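About Us

Hi, I'm Fitzgerald Oyelaran, and I run Whitfield, a small shop in Drorham that writes house rules for people who work next to robots. I know, it sounds dry! I love it anyway.

I started out at Wanden, packing parts beside a big caged arm, and the only rule we had was a faded sign that said KEEP BACK. Back from what? How far? I began keeping a notebook, my boss began borrowing it, and by December I had 12 pages and a new job title. These days there are five of us (plus my sister on invoices), and we've written rulebooks for 135 sites, from school labs to the bakery line over in Sosham.

Our rules are short and you can read them standing up. Mark the work area on the table before you power anything. Know where the stop button is and who's going to press it. Keep the cables out of the arms' way, and out of yours. One person calls the start, out loud, every single time.

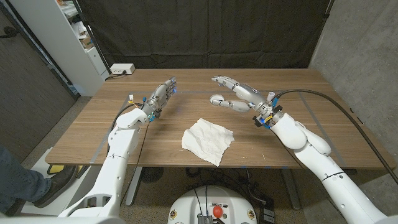

We're also picky about starting with soft, light things. A paper towel or a sock will teach you plenty about how a hand closes, and if it gets squashed you've lost a sock. Glass can wait until the team has a full week of clean logs behind it.

And please write down the near misses! Our own log is up to 348 entries and I've read all of them, some twice. Half the changes in our latest rulebook came straight out of there, including the one about lanyards (tuck them in, or better yet, leave them on the hook).

If you'd like us to come look at your setup, send a note through the contact form. I answer most of them myself, usually before 9 in the morning with a coffee in hand.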